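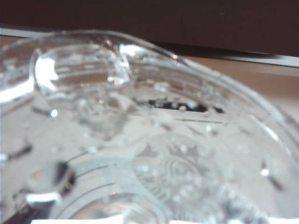
1. Purpose of the project

Used takeaway cups are often kept on desks for the rest of the working day with water in them. The project looked at how much water leaves a closed cup during that time, and whether the shape of the lid makes a difference that can be measured with an ordinary kitchen scale. Beads of water on the inner wall were recorded as a secondary point.

The work was carried out in the shared study office at Darkley during June. All cups had been used before and were clear plastic with clear lids. No cup was bought for the test. Paper cups were left out, as the water level cannot be read through the side and the wall may take up water.

2. Terms used

"Open area" means any part of the lid through which air can pass when the lid is fully pressed down. It includes the sip hole and any gap at the rim. "Wall" means the curved side above the water level.
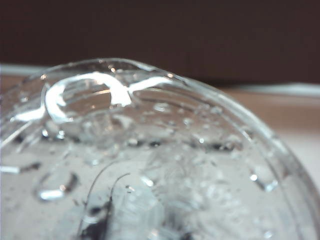 Efren Manalo
Student, Building Services, Samonte
Project supervisor: Rommel Macapagal

3. Method

Each cup was rinsed, dried with a cloth and weighed with its lid on. Tap water was added, the lid was pressed down, and the cup was weighed again. The cups were then put in a row on a white desk in front of a tan fabric divider. Spacing between cups was kept wide enough that a hand could lift one without touching the next. Weighing was repeated in the morning and in the late afternoon.

The lids were of different shapes. A flat lid was used on the shortest cup and a domed lid on the tallest. The fill was not the same in every cup. This was a weakness of the plan: a low fill leaves more wall for droplets to settle on, and the effect of the lid cannot be fully separated from the effect of the fill.

Droplets were noted by eye on a form with 2 columns, one for beads that stayed in place and one for beads that had joined and run. Large hanging drops were entered in the first column until they moved. Loose water under the lid was not wiped off before weighing, as it was still part of the contents.

Room temperature and humidity were taken from the Bosent logger on the shelf. The logger stored 1686 readings over the whole test, of which 580 fell within working hours and were used here. The rest were kept in the project folder.
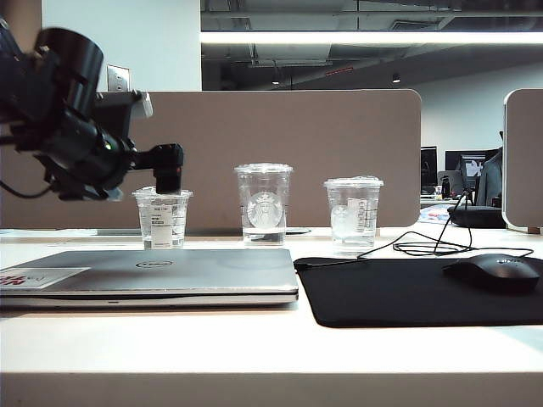
Old labels were left on where they would not come away cleanly. Soaking them off was tried on a spare cup at Ekstead and left glue on the side, which picked up dust and changed the weight more than the label did.

4. Results

Loss of water was small in every cup and close to the smallest step of the scale. The cup with the flat lid lost the least. The domed lid lost more, but the difference between morning and afternoon weighings of the same cup was sometimes larger than the difference between lids.

Droplets formed mainly on mornings after a cold night. They were not a good guide to loss. A wall covered in beads could belong to a cup with no change in weight.

5. Sources of error

a) Lids were pressed down by hand with no set force.
b) On 3 occasions a lid was found raised at one side and the reading was struck out.
c) The scale was moved once during the test and not levelled again until the next morning.

6. Further work

The test should be repeated with the same fill in all cups and with lids exchanged between cups of matching rim size. A scale with a finer step is needed. Rommel Macapagal has suggested closing the sip hole with tape on half of the lids, so that loss at the rim can be measured separately.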